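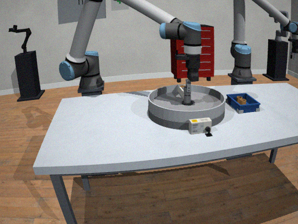

Kiston Two-Arm Bench Kit - FAQ

Last updated 13 October 2023 by Nives De Luca. Older answers from March are gone, half of them were wrong anyway.

What do I get?

Depends on the tier. Sim tier is software only: the room, the bench, both arms, grippers, a set of bins and parts, wrist view and room view. Bench tier is all that plus the real arms and mounting plates. Table not included on either one. Well, there's a table in the sim obviously.

Can I start with sim and add the arms later?

Yes. Most do. You pay the difference, your projects carry over. Keep your layout file.

How many tasks come with it?

80 ready-made ones. Pick and place, sorting into bins, a few insertion jobs, two-arm handovers. Some are easy, some will annoy you for a week. Handovers are the annoying ones.

Can I bring in my own parts?

Yes. Usual mesh formats. Check your units before you import!! If your cup shows up the size of a grain silo you exported in millimetres. Centre the origin too or it'll spawn half in the floor.

Do I need both arms running?

No. Park one in the layout menu, it stays put and stops using compute. You can't delete it though, we've been asked, it's on the list.

What does the wrist view show?

Whatever the gripper is pointed at. Wide lens so straight lines bend out near the sides, same as the real one. There's a switch to flatten it. Leave it off if you plan to move to hardware, your model should see what the real camera sees.
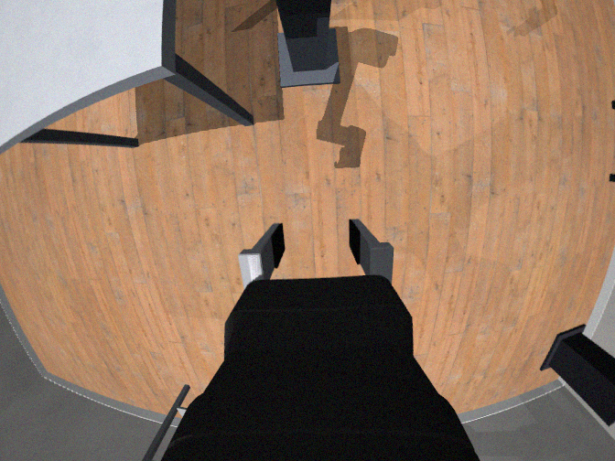 The fingers stay in view the whole time, no way to hide them. The shadows can be turned off under Lighting. We'd keep them on. People train with flat light, then put the thing by a window and wonder why it falls over.

Can I change the floor and walls?

Floor, walls, table colour, yes. Randomize button does all of them at once. The Whitlock room is the default and comes with the wood floor. Cundosetti room is a paid add-on, bigger, more shelving.

How long can a recording be?

600 seconds per run. After that it saves and stops. Longer jobs, split them up.

Where do recordings go?

Your own drive. Nothing is sent to us unless you hit Share. Plorix users can sync straight to thier account, set that up under Storage.

What machine do I need?

A decent graphics card from the last few years. Laptop is OK for one arm. Two arms plus room view plus wrist views, get a desktop or expect a slideshow.

Price?

Sim tier is $1,608 a year per lab, taxes extra. Bench tier is by quote, email us with your postal code so we can work out freight. Schools get 50 seats on one licence, same price.

The gripper goes straight through my part??

Collision shape is missing. Open the part, tick Build collision, save, reload. If it still happens send us the file.

Arm jitters at the top of its reach.

Known. Lower the speed or move the base in a bit. Fix is in the next build, no date yet.

Refunds?

Sim tier, yes, if you haven't activated the licence. Bench tier no, once it's been shipped. Damaged in transit is diffrent, send photos of the crate before you unpack any further.

Who do I ask?

Support form at the bottom of the page. Put your version number in the subject line. Nives reads them all, mornings mostly.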